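Last updated August 28, 2018
Comments (20) — Shares (109)

Bench tips: laying out a toy kitchen for a two-arm rig

Quick one this week, writing up the Gruvard trials at the same time. We've been testing how much table clutter hurts a two-arm pick and place policy. 3000 practice runs so far, half on tidy layouts, half on messy. Messy training won — fewer dropped bits when we moved things to new spots. Tips that came out of it:

Black cloth all round. Curtains right to the table edge if you can. Cuts down stray reflections no end.

Mix your shapes. Flat boards or trays, round pots, small food. All blocks and the policy learns blocks, then sulks at a handle.

Change the layout often, dont wait for a new batch. Keep a note of which layout went with which run. We lost a whole March afternoon at Pambridge to that.

Leave long handles in. They get in the way and you want them to. 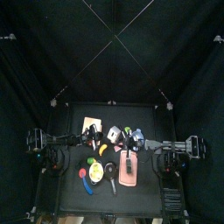

Toy kitchen pieces on the table, an arm from each side.
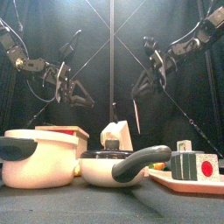
Do I need to train on messy tables if mine will always be tidy?

Probably worth it anyway. In our tests the messy-trained policy did just as well on tidy layouts, so you lose nothing but the setting up time. Start with a quarter messy and go up from their.

Sowerby layout sheets next time — still typing them up.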